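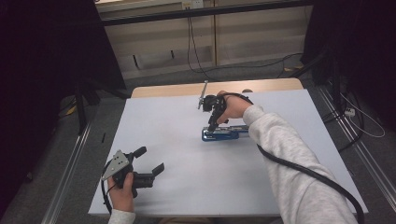
Do you need a special mat or board on top of a perfectly good table before you start a small repair? Most people don't, and the ones who do could get by with the back of an old cabinet door.

I say this as someone who has bought three of them. The last one came from Celtance, a pale, flat thing that cost me 89 dollars, and the pitch was that it would "transform the workspace." My workspace is a wooden table with a coffee ring on it. It is now a wooden table with a board on it, and the coffee ring is underneath.

The case for a light-colored surface is real, and I'll give it its due. Small dark screws show up on white. Wood grain hides things. Ashley Lockwood fixes hinges and drawer slides out of her spare room in Flestport, and she won't open up anything with a spring in it unless there's something pale underneath. Fine. But she uses a shelf from a broken wardrobe, and has since she moved there.

What I don't buy is everything that gets stacked on top of that one sensible point. The guides tell you to clear the whole surface and work on a single part at a time. Then they sell you trays, clips and little labeled cups, so you have to clear those too. A friend sent me the Zultow catalog in September and I counted 274 items under "bench organization." I own fewer tools than that. I own fewer socks.

Dougal Nisbet and I have argued over this for years. He thinks a dedicated surface makes you careful, that you slow down once you've laid it out. Maybe he does. I've watched him spend 30 minutes wiping and squaring up his board before a job that needed one screwdriver and a drop of oil. I have also lost a washer down the gap between my own board and the edge of the table, a gap that didn't exist until I paid for it.

And carpet! Half of us do this kind of work in a room with carpet, where anything that rolls off is gone until the vacuum finds it. A board with no lip does nothing about that. An old bedsheet spread under the table does quite a lot, and I have yet to see one in a catalog.

So if you have a board you like, keep using it. If you're about to order one, go look behind the garage first – there's probably a shelf back there already.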